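Home About News Careers Contact

Jendthorpe opens planning service for companies buying robot hands and arms

Last updated: July 12, 2023
3 min read

IRNLEY – Jendthorpe today opened a planning service for companies that want to buy robot arms and hands but have not yet set a budget. The service covers site visits, a written equipment list, and a cost plan that runs past the purchase itself to spare parts, floor space and staff training.

Requests for quotes have grown since the company moved to Irnley, and many come from first-time buyers. In the past year Jendthorpe answered 225 of them. In 162 cases the customer had asked for a price on the arm alone, with no line for the hand, the protective sleeves or the mounting.

"The arm is the number people bring to the meeting," said Veronica Onu, head of customer planning. "Then we ask who will replace the fingertips and the covers, and out of which account. That part of the sheet is usually blank."

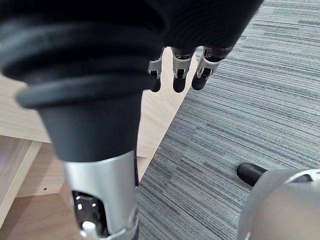
Each plan starts with a visit to the room where the equipment will be used. Planners measure doorways and the working area, check the power supply, and look at the furniture the robot will have to reach over or around. The customer receives a draft within 170 hours of the visit and can ask for one revision at no extra charge.

The draft splits spending into three parts: purchase, setup and upkeep. Wear items such as finger pads and flexible joint covers are listed separately, with a suggested stock level for each. Customers may use the list with any supplier – there is no obligation to buy through Jendthorpe.

Jitaru, which tests household fittings, took part in the trial of the service. Davoud Babaei, its operations manager, said the company had planned to order two arms and changed the order after seeing the upkeep costs.

"We bought one arm and a second hand to keep on the shelf," Babaei said. "The budget stayed the same. If a finger joint goes, we can swap the hand and keep working."

Training is priced as its own item. Drirulero will run the courses for Jendthorpe customers, in groups of up to 6, at its own site or the customer's. Patricio Villalba will lead the teaching team.

The service is open to companies, schools and laboratories. Bookings for site visits are being taken now, and the first visits under the new service will start in September.

Press contact: Rasa Butkienė, Jendthorpe, Irnley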